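VANEL TO BEGIN LEASING AT NASAVSIDE IN NOVEMBER

188 rental apartments on the former Plokaver mill site, with furnished and unfurnished units

ANNAN – Vanel will begin leasing apartments at Nasavside, its new rental community on the former Plokaver mill site, in November. The property has 188 apartments in three connected buildings, with studio, one-bedroom and two-bedroom floor plans. Move-ins for the first building will start the same month. The other two buildings will follow as final inspections are completed.

Studios start at 611 square feet. All apartments have a full-size refrigerator, an electric range, a dishwasher and a stacked washer and dryer. Corner two-bedroom units on the upper floors also have a small balcony facing the river.

Nearly 20 percent of the apartments will be offered furnished, on leases of three, six or 12 months. A furnished unit comes with beds, mattresses, a sofa, a dining table and window shades. Renters supply their own bedding, towels and kitchen items.
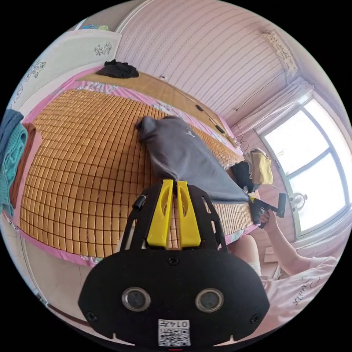

A gray fabric bag on a bed with a woven bamboo sleeping mat.

Unfurnished apartments will be leased for 12 months or longer. Renters who start in a furnished unit may move to an unfurnished one at the end of their term without paying a second application fee. The security deposit carries over, less any charges for damage.

Vanel bought the Plokaver site after the mill closed and kept the brick office building by the front gate. It now holds the leasing office, a package room and a shared workroom with 35 desks. The mill yard has been paved for resident parking, and the old loading lane is now a walking path down to the river.
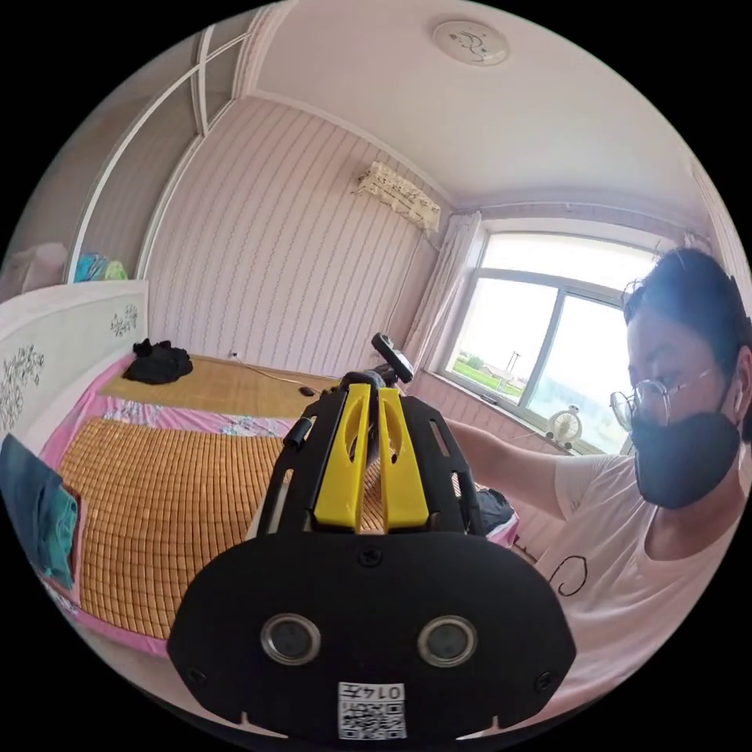
Parking is assigned, with one space included for each apartment. A second space can be rented by the month where available. Guest spaces are along the east side of the yard and are limited to overnight stays of two nights. Bicycle storage is on the ground floor of each building and opens with the same key fob as the front door.

Cats and dogs are allowed, with a limit of two per apartment. Pet rent is charged monthly. The fenced dog area behind the third building will open in the spring, once the grass has taken.

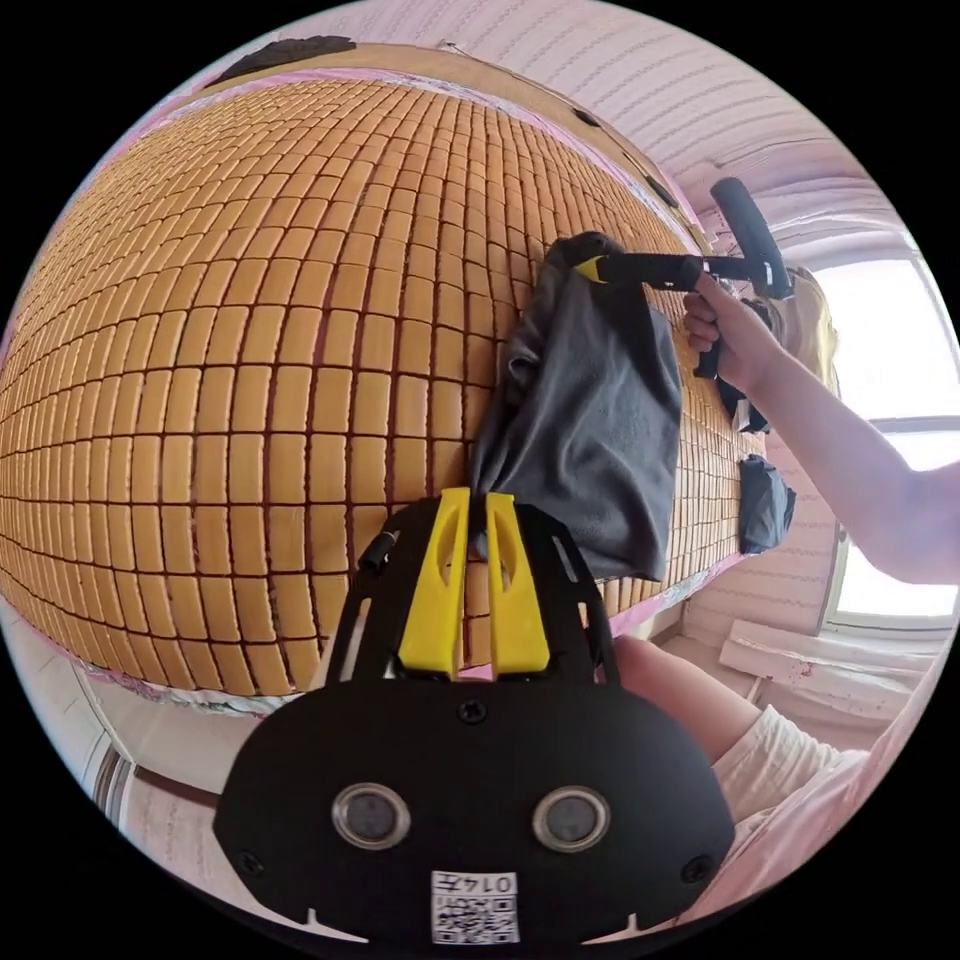 Heating, Cooling and Utilities

Each apartment has its own heat pump and thermostat. Water, sewer and trash pickup are included in the rent. Electricity and internet service are billed to the renter, and accounts must be set up before keys are released.

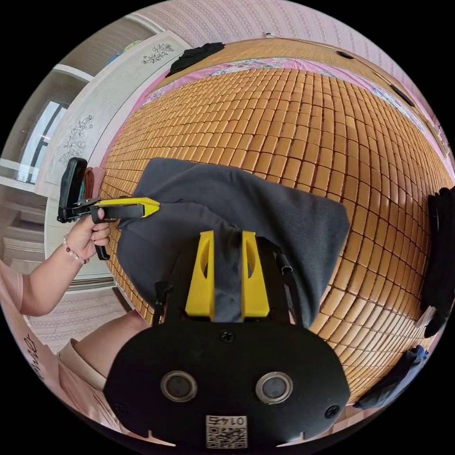 Closet space was increased after the first set of plans was reviewed. Every bedroom now has a reach-in closet with a hanging rod on one side and open shelves on the other. The shelves are meant for clothes kept flat, like the dark gray garment folded into a rough rectangle in the photo, and their height can be changed without tools. Two-bedroom units have an added linen closet in the hall.

How to Apply

Applications will be taken at the leasing office and through the Nasavside website. Applicants will need a photo ID, proof of income and contact details for their current landlord. Tours of the model apartments are by appointment and begin at 10 a.m.

About Vanel

Vanel develops and manages rental housing in Annan and nearby towns. Nasavside is its first project on the river.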